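Lirari Reading Rooms — progress report to the Hegedűs Fund
Period covered: February through May

Short version first. Two of the three rooms are open, the third is late, money is fine. Details below, sorry for the state of it, we are in the middle of the summer schedule.

Enrollment
83 adults signed up for evening literacy classes. Target in the proposal was 75 by the end of May so we're over. 17 of those are repeat learners from last year who moved up a level. Retention better in the early group (5:30) than the late one. Late group loses people when the plant changes shifts, same as every year. We moved one class to 7:15 in April and attendence picked up but it's only been a few weeks.

Waiting list for beginners is 30 people. Biggest single problem right now. We have the rooms, we don't have the teachers. Two hired in March, one left for a full-time job with the school district. Ad is up again.

Books and materials
Workbooks came from Briltanex in two shipments. First one complete. Second one short a carton of Level 2, they credited us and we reordered — arrived after the unit had started, so the Level 2 group worked from photocopies until then. Not great. Going forward we order a full term ahead.

Donated books: a lot of them, mostly thrillers and cookbooks. Cookbooks are popular with the beginners, short sentences and a lot of repeated words. Worth remembering for next year's book list. We could use more large print.

Rooms
Main Street room: open, full four nights a week.
Gredesar branch: open since March. Heating was out for a week, landlord fixed it, no cost to us. Parking is still a complaint.
Mill Road room: not open. Was supposed to be April. Waiting on the fire inspection, which got pushed twice. Latest date we have is a Tuesday in June. We're not paying full rent until it passes, so the delay is costing us learners more than money. 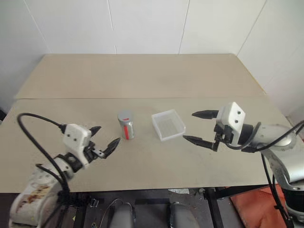
Budget
On track overall. Under on rent (see Mill Road), over on printing (see photocopies). We would like to move $3000 from the rent line to teacher pay so we can offer the beginner position at a better hourly rate. We think that's why the ad isn't pulling. Need your OK in writing before the end of the quarter, an email is enough.

Child care line is barely touched. Parents asked for it in the fall survey, but few are using it. We think the sign-up form is the trouble — two pages, and it asks for things the regular enrollment form already asks for. Cutting it to half a page and we'll see.

Testing
Spring level tests are done for the early group, late group finishes next week. Scores will go in a seperate file once both are in. Don't want to send half of them and have to correct it later.

Next period
Hire beginner teacher. Open Mill Road. Start the waiting list group at Gredesar on the open weeknight if the hire comes through, otherwise fall. Large print order. New child care form out before summer sign-up.

Receipts for the workbooks and the printing are attached. Rent receipts to follow, still missing one from Gredesar.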